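Oltlow Community Help > Desktops > Old computers and parts

Which memory goes in this old tower?

Saranya Devadiga
Hello all! My uncle handed down a desktop tower and I'd love to get it going for my daughter (homework, mostly, and a bit of music). I laid it on its side and took the panel off, and the memory slots are empty, all four of them. The processor socket is empty too. Where do I even begin?

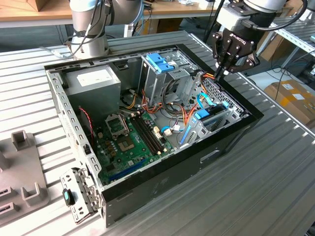
Chia-hao Tseng
Begin with the board, Saranya! The model is usually printed between the slots in tiny letters, so get a flashlight. Look that up before you buy a thing, and please don't touch the pins in that processor socket, they bend if you so much as sneeze.

Saranya Devadiga
Thank you, that's so kind! I'll leave the blue data cables and all those orange and yellow wires plugged in while I hunt for the number.

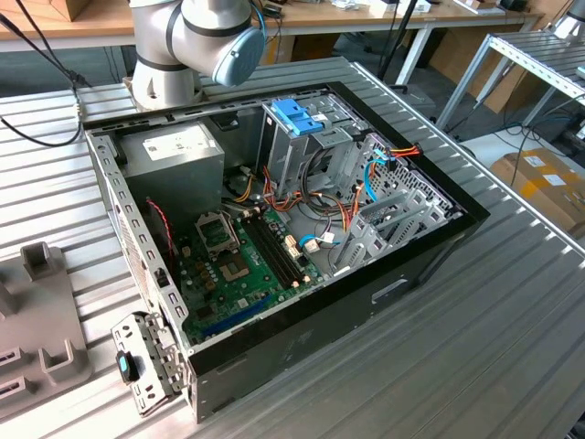 More replies (2)

Kaimal
just buy a used one

Flurnley
Oh, do keep it if you can! I fixed up one like it in January, and matched used memory in pairs was easy to find. Fit the processor first, then the cooler, then the memory.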